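Chapter 6
Giving the Robot Something to Hold

By the time you reach this chapter you will have an arm that moves where you tell it, more or less, and a gripper that opens and closes without complaint. It is a lovely moment, and I hope you have enjoyed it (I spent a whole evening making mine wave at the cat). Now we come to the part that takes up most of the hours in any home build, and that is the business of where things sit before the arm picks them up.

The job we shall follow is one that Irja Ojala and Ghassan Abu Hammour set themselves in the shared workshop at Kallach: taking an old desktop computer and teaching an arm to handle the processor and the memory. They called the project Gindik, and I have borrowed it shamelessly, as it has nearly everything in it that a beginner will meet. The parts are small, the fit is tight, and a clumsy squeeze can spoil a pin or a contact you can hardly see. The tray that holds the parts went through 43 versions on the printer, and Irja kept every one of them in a crate under the stairs.
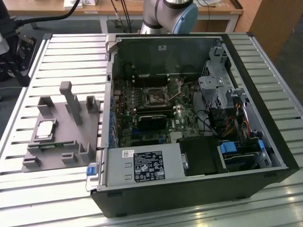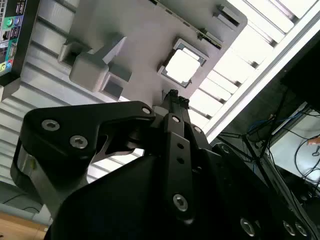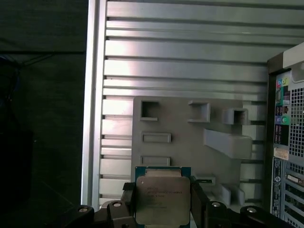
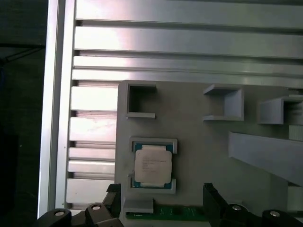
Figures 6.1 to 6.4. The Gindik build: the printed fixture in all four, with the open computer beside it in the first.

You might well ask why anyone would go to such trouble over a tray. When you or I pick up a processor, we look at it, nudge it round with a fingertip and get hold of it by the edges, all without thinking. An arm running a list of stored positions does none of this. If the part has slid two millimetres since yesterday, the arm will close its fingers two millimetres off, quite cheerfully, and carry on. A good fixture takes that worry away by letting the part rest in only one place and facing only one way.

We shall begin with the pocket, which is the simplest kind of holder, and then go on to posts and slots. Have a ruler and some scrap card by you, and please do cut the shapes out as we go, even if you feel a bit silly doing it! Callum Lightfoot, who tried these exercises in April, did all of his on the backs of cereal boxes.

6.1 How much room to leave

Print a pocket exactly the size of your part and the part won't go in.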